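Teaching a Robot Arm to Sort Blocks by Remote Control: How I Run My Sessions
By Hongmei Liang
Jan 22, 2021

I get asked a lot how I record my sorting demos, usually by people who have just unpacked their first arm and want to jump right in. So I'm writing the whole thing down, mistakes included. The job is about as simple as they come: small colored cubes go from a tray onto the plate with the matching rim. Red cube on the red plate, blue cube on the blue plate. You drive the arm with a hand controller, the computer records everything you do, and later you train on the recordings.

Start with the table. Put the plates next to each other on one side and the tray on the other, close enough that the gripper can get from one to the other without the arm stretching all the way out. Mine used to reach the far plate with the elbow almost straight, and the wrist shook so badly that half the drops bounced. I moved everything in toward the base and the shaking went away!

Tape the tray down. A metal tray on a smooth tabletop slides the second a finger brushes its wall, and then the recordings from before the slide don't match the ones after. Clear tape is fine. I also put little pencil marks around the plates so I can set them back in place if I knock one (I knock one every session).

Now the controller. Before you record anything, spend 15 minutes just moving around with the recorder off. Pick up a cube, put it down, pick it up again. Fengying Fang, who taught me to do this back when I was at Cernbridge, made me practice until I could do it while telling her what I had for breakfast. I thought that was silly, but she had a point - if you're thinking about your thumbs, the motion comes out in little jerks, and the model learns the jerks too.

When you feel ready, turn the speed scale down to about half and start your first episode. Mine go like this. Begin from the same home pose every time. Come in over the tray from above, open the fingers before you go down, and line up with two flat sides of the cube. Close, wait a beat, then lift straight up until you're well clear of the tray wall. Only then go sideways.

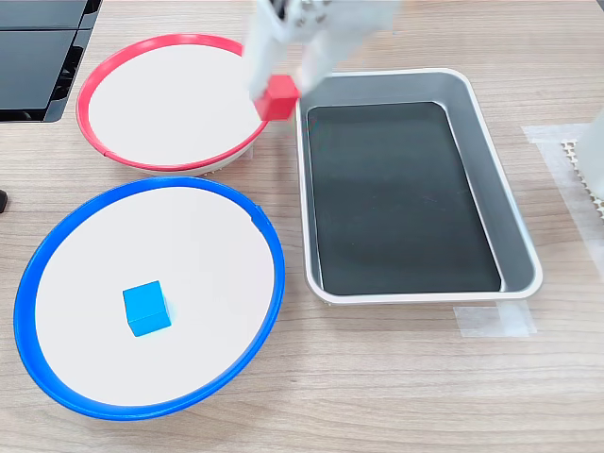 Cross over at a steady height and don't start lowering until you're over the white part of the plate. The raised rims are the thing that gets people. If you come in low and slanted, a cube can catch the rim and twist in the fingers, and you end up letting go of it at a funny angle or flinging it across the table. Go over, stop, go down, open, go up. It feels slow and a bit dumb while you're doing it. Do it anyway.

Let go close to the plate, too. I got lazy about this in October and let the cubes drop from a finger's length up, and I had to throw out a whole batch of 51 episodes when the trained arm started tossing them like dice. I was so mad at myself.

What about mistakes? If I miss a grab and get it on the second try, I keep the episode. Those recoveries are handy, and the arm needs to see what to do when the first grab comes up empty. If I put a cube on the wrong plate, I delete it on the spot. Guoqing Zou keeps his wrong ones in a separate folder and swears he'll use them someday. Maybe he will!

Mix up the order as you go. Red first, then blue first. Turn the cubes a little in the tray, push one into a corner, leave one in the middle. After every 3 episodes I change something small, and I write it in the notes field so I can find it later. My recorder is Xue, which saves the notes right next to the motion file. If yours doesn't, a paper notebook works.

Take breaks. My hand gets tired long before I notice it, and I can see it in the playback afterward: the paths sag and the stops get sloppy. I do one short block, get up, make tea, do another one. I've tried pushing through and the last stretch always goes in the trash.

How many do you need? For two colors and fixed plates, I had something that mostly worked after a couple hundred, and I quit collecting at over 500. Meifang Lu got there with fewer, but she's a much smoother driver than I am, and her playback looks like somebody pouring syrup.

Before you train, watch a handful of episodes from the start, the middle and the end of the set, at double speed. Check that the cubes stay in view and that the tray hasn't crept anywhere. Then copy the whole folder to a second drive before you touch it. I'll write up the training side next, once I've sorted out which of my settings were helping and which ones I just never changed.

Contact: Hongmei Liang, Flestdale | Copyright 2021 | Back to top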